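4.2 Joint lines and perceived tidiness

The first round of interviews took place in the shared work spaces at Skastness and Plekness. We spoke with 72 people who used one of the two buildings at least twice a week. Each was asked to talk for a few minutes about the surfaces in the room where they spent most of their time, and then to rate the room for tidiness, comfort and noise. The questions did not mention seams, gaps or trim. Even so, the lines between panels came up in most of the interviews, often before color or lighting.

Pale finishes made this more likely. In rooms with dark or patterned walls, people talked about furniture. In rooms with white or light gray walls and tables, they talked about where one piece met the next. Parry's earlier survey of clinic waiting rooms reported a similar result, although that study covered older buildings with painted plaster and did not separate walls from furniture.

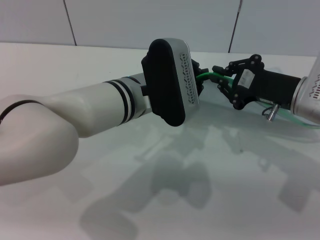 Salvador Cunha replied, when a draft of this section was sent out for comment, that people in a plain room will talk about joints for want of anything else, and that the interviews may measure boredom as much as attention. We accept part of this point. The interviews alone can't show that a joint line matters to someone who has not been asked to look around. For that reason we added a second task, in which people were not told that surfaces were of interest.

In the second task, 85 new participants sat in a room for ten minutes and filled in a form about their commute. They were then moved to a different room and asked to sketch the first one from memory. Two raters, Zoi Stefanou and Munther Matar, scored the sketches separately for the presence of wall joints, table edges and door frames. They disagreed on 4 sketches, which were left out of the analysis.

Vertical wall joints were drawn more often than table edges. Joints that met the table at an angle from the seated position were drawn more often than those that appeared straight, but the difference was small and we do not rely on it. Participants who drew joints at all tended to rate the room as less comfortable. They did not rate it as less tidy, which goes against what we expected from the interviews.

Small fittings were a separate matter. Short pieces of metal or plastic at a joint were almost never drawn, yet in the interviews they drew strong comments. Several people at Plekness described them as leftovers from the building work. Myfanwy Yorath, who coded the transcripts, kept these remarks apart from comments on the lines themselves.
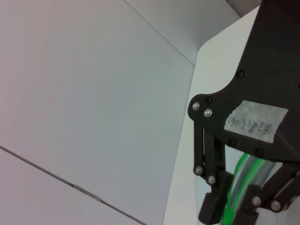
Figure 3. Pale panel surface with thin dark joint lines and a narrow silvery strip along one of them.

The Lusden rooms were not included in either task. They were repainted in April, between the interviews and the sketching sessions, and the two sets of answers could not have been compared.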